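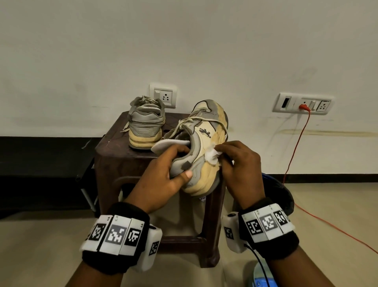 Why Do White Things Turn Yellow?

Go and look at the oldest white thing in your home. It might be a light switch, a paperback, a pillow, or the fridge in your grandmother's garage. Now hold a clean sheet of printer paper next to it. Oh dear.

White things start out white and then, when your back is turned, become the color of weak tea. They never turn blue. They never turn a cheerful pink. It is always yellow, and there is a reason for that, and the reason is mostly air.

First, what is white?

Sunlight looks plain, but it is a mix of all the colors of the rainbow. A white thing bounces nearly all of those colors back at you. A red thing bounces back the red and swallows most of the rest.

Suppose a white thing started to swallow a tiny bit of blue. The colors left over would add up to yellow. So when your paperback turns yellow, nobody has painted it. It has just become slightly greedy about blue.

The culprit you are breathing

The air around you is one-fifth oxygen. You need oxygen, so please keep using it. But oxygen is also a busybody. It likes to join up with other things, and when it does, those things change. Scientists call this oxidation. It's the same sort of thing that rusts a bicycle and turns a cut apple brown.

Plastic, rubber, paper and cloth are made of long chains of tiny bits called molecules. Oxygen nibbles at the chains and rearranges them. Some of the new arrangements happen to swallow blue light.

Oxygen is slow by itself. Sunlight speeds it up, especially the invisible kind called ultraviolet, the same stuff that gives you a sunburn. Ultraviolet light snaps the chains, and oxygen moves in on the broken ends. Heat hurries things along too.

Paper: the worst of the lot

Most paper is made from trees, and trees contain a glue-like stuff called lignin. Lignin is what lets a tree stand up instead of flopping over like a noodle. It is excellent in trees and terrible in newspapers, where it goes yellow at great speed. Leave a newspaper on a sunny windowsill in October and you may see a difference before Halloween.

Better paper has had most of its lignin taken out, and that's why a good art book can stay pale for ages while a comic from the same year looks as if it has been toasted.

The town library in Gernden has 293 books in its oldest room, and the librarian, Chiharu Shibata, keeps the blinds down all day. Visitors complain that they can't read the titles. She gives them a flashlight. It is a very small flashlight.

Shoes, computers and other plastics

The thick middle part of a sneaker, between the upper and the bit that touches the ground, is usually a kind of foam. Foam is full of tiny bubbles, and oxygen can get into its outside layer quite easily. Rubber and glue can turn as well. This is why a pair of sneakers can sit in a closet, going nowhere, doing nothing wrong, and still come out yellow.

It also explains something annoying about scrubbing. Dirt sits on top of things, so you can often wipe it off. Yellowing is a change in the stuff itself. You can rub a yellow sole until your arm aches, and you'll have a very clean yellow sole.

Old computers have the same trouble. Isamu Chiba of Eltano owns a gray-white one from before your parents were interesting. He once stuck a square sticker on the side and forgot it. When he peeled it off years later, there was a pale square underneath, the color the whole computer used to be. The sticker had kept the light off.

What about pillows?

You won't like this part. Pillows go yellow mainly because of you. Your head leaks. Sweat, skin oil and the occasional dribble soak in through the pillowcase night after night, and then oxygen gets to work on the oil. Washing helps here, if you don't leave it for 80 years.

And teeth?

The outside of a tooth is a hard, whitish, slightly see-through coat called enamel. Underneath is dentine, which is yellowish already. As people get older the enamel wears thinner and more dentine shows through. So your grandfather's teeth haven't necessarily been neglected. You are seeing further into them. (Brush yours anyway.)

Try it yourself

You will need:
a page from an old newspaper you're allowed to cut up
a coin
a sunny window
patience, which is not sold in stores

Cut two pieces of newspaper the same size. Put one in a drawer. Lay the other on the windowsill with the coin in the middle, and leave both alone. Don't move the coin to check. Everybody moves the coin to check.

After two weeks, take the coin off and put the pieces side by side. Look for a pale circle where the coin was, then compare the drawer piece with the sunny one. If you can't see much, give it another two weeks.

Higinio Cuautle, age nine, from Lirau, tried this with a slice of cheese in place of the newspaper. We do not recommend it, and neither does his sister.

Words to know

Dentine: the yellowish layer under the enamel of a tooth.
Lignin: the stuff that makes trees stiff and newspapers yellow.
Oxidation: what happens when oxygen joins up with something and changes it.
Ultraviolet: light you can't see that can burn skin and break up plastic.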